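Norkex Bench Diary
7/2/21

OK so I've been promising a thread on white work surfaces forever and I have a long weekend starting, so let's go. Get a drink, this rambles.

Background for new people: I redid my bench area in May. Old top was dark brown, scratched to death, and I could never find a dropped screw on it. I wanted white. White top, white walls on the back and both sides, bright as a refrigerator in there.

Everyone in my replies said it would look filthy in a week. It took me longer than a week! (Not a lot longer.)

I started with the walls, and I'd do it that way again. Paint goes everywhere when I'm holding the roller, and I would much sooner drip on a top I'm about to throw out.

Matte paint on the walls. Please. I did my first panel in semi-gloss from a leftover can and every lamp in the room showed up in it as a big white blob. Sanded it, primed it, painted it again, grumbled the whole time.

I bought the paint at the little Malinowski store out in Sturkevbridge, where the parking lot is terrible and the paint counter is great. They let me take home three sample cards and tape them up for a few days. All of them were called white and not one of them matched. One went kind of pink at night. I picked the boring one.

Next thing is the joint where the wall comes down to the top. I used to leave a gap there and it was where everything went to live. Solder bits, sawdust, one earring.

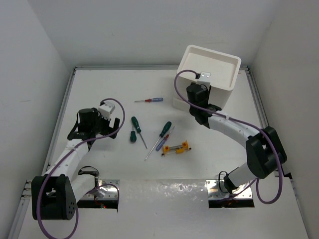 Edges are where I'd put the money if you only have a little of it. A bare edge on a white top gets gray and chewed up faster than any other part, and once it's chipped you see it from across the room. I love a metal border for this, and you can see how much it tidies up a white top: thin gray aluminum rail along the back, extrusion down each side, and the wall meets the metal. A strip of wall you keep bumping with a rag would look grubby in no time. Then check out the shiny strip between the two cutouts at the near edge, with all those reflections and little specks. Gloss shows everything, folks. Look at how calm the matte back wall is next to it!

My rail came to 178 dollars with the corner pieces and shipping, which hurt. I cut it myself to save the cutting fee and then ruined a length, so you can guess how much I saved.

Tips from the cutting: measure with the walls already up. Mine were supposed to be square to each other and they were absolutely not. The left side was off by enough that I could stick a pencil in the gap.

File the cut ends before you even dry fit. I have a scar on my thumb now and a scratch in the new top, and I'm more upset about the scratch.

Cleaning! The part people ask me for the most. I wipe down every night with a damp cloth and one drop of dish soap in a bowl of warm water. Then a dry cloth. It takes me as long as one song.

For marker and scuffs I use a melamine sponge, very lightly, and never on anything shiny. It takes the gloss off and leaves a dull patch that's worse than the scuff was. Ask me about the front of my file cabinet, lol.

Dust in the rail channels: an old soft paintbrush first, then the vacuum with the skinny nozzle. If you go in with a wet cloth you make paste and push it down in the slot. Been there.

Corners where the walls meet get a little shadowy even with good light. I thought mine were dirty and scrubbed them for an entire evening. It was shade. I moved my lamp over 14 inches and the stain "came out."

Speaking of lamps, go for soft and spread out, up high. One strong bulb over a white top gives you a headache by lunch. I hung some white fabric under mine, well clear of the bulb, and my eyes stopped complaining.

Someone asked about Britidwood board for the top. I had a sample and liked the feel of it, but the white was too creamy next to my walls, so I passed. If your walls are a warm white it might be perfect.

Would I do white again? Yes, 100%. I dropped a 3 mm nut on it this morning and found it instantly, and on the old brown top I'd have been crawling around with a flashlight.

Still on my list: touch up the left wall where I banged it with the vacuum, and order more end caps for the rail. I have 17 browser tabs open on end caps. If you've found gray ones that don't pop off, send me the link.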